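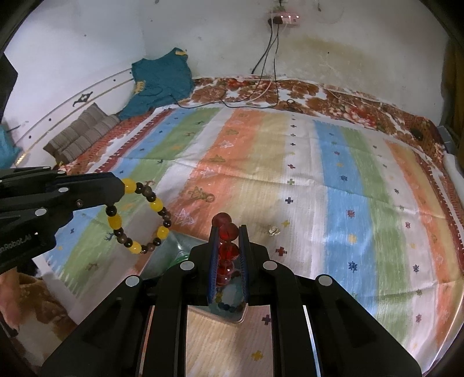

Restringing a necklace is a job most people can do at home in an evening, and it costs very little compared with having it done in a shop. You don't need any experience, only decent light and a bit of patience with knots. The steps are the same for nearly anything with drilled beads. Plain glossy beads, such as the red ones, are the easiest to begin with, as you don't have to remember a pattern. A bracelet in mixed colours, like the yellow, black and brown one, needs its order written down before you cut anything. Work over fabric if you can. A bedspread or a folded towel will stop a dropped bead from bouncing under the furniture.

What you need

Beading thread. Nylon is fine for glass and plastic beads. Silk hangs better but frays sooner, and it stretches with wear. I use Vanags nylon in the medium thickness for most things.
Two beading needles, the flexible sort with an eye that folds flat.
A clasp, if the old one is worn.
Small sharp scissors.
Clear jewellery glue with a fine nozzle.
A tray, or a strip of corrugated card to lay the beads in.
A ruler or tape measure.

Check the beads first

Before buying thread, look at the holes. Old glass beads often have rough edges inside the hole, and this is the usual cause of a string breaking in the first place. Pass a needle through and turn it. If it catches, you can smooth the hole with a bead reamer, which is a thin pointed file. Do this with the bead wet and go slowly. Cracked beads should be left out.

Holes also vary in size. The thread needs to pass through twice near the clasp, so take the bead with the narrowest hole and test it with a doubled thread. If it won't go, move down a thickness.

Taking the old string apart

Lay the necklace in the tray in a straight line. Cut the old thread next to the clasp and slide the beads off one end, a few at a time, keeping them in order. If the necklace is graduated, with large beads in the middle and small ones at the back, mark the centre bead with a scrap of tape.

Wash the beads in warm water with a drop of washing-up liquid, unless they are pearl, wood, amber or anything painted. Those should only be wiped with a soft damp cloth. Put a plug in the sink. Leave everything to dry overnight, as water trapped in the holes will weaken silk.

Cutting the thread

For a necklace without knots between the beads, cut twice the finished length plus 13 cm. A 60 cm necklace strung on a single strand would not need this much, but you will be working with the thread doubled for strength. For a knotted necklace, allow twice as much again.

Stringing

1. Thread the needle, bring the ends level and tie them together with an overhand knot.
2. Put a dab of glue on the knot and let it dry for a few minutes. Trim the tail.
3. Pass the needle through the loop of the clasp, then back between the two strands just above the knot. Pull firmly.
4. Add the beads in order. Push each one down to meet the last.
5. When all the beads are on, hold the string up by the needle end and let it hang. Gaps will close up.
6. Pass the needle through the other half of the clasp and back through the last 2 beads.
7. Tie a half hitch around the main thread, go through another bead and tie a second one.
8. Glue the knots, leave for an hour and trim.

Don't pull the string as tight as it will go. It should curve easily when laid on a table. If it stands up in stiff angles, undo the last knot and let out a little slack.

Elastic bracelets

Use elastic cord here in place of thread and skip the clasp. Stretch the cord gently several times before you start, otherwise it will loosen in the first week. Finish with a surgeon's knot, glue it, and tuck it inside the bead with the largest hole.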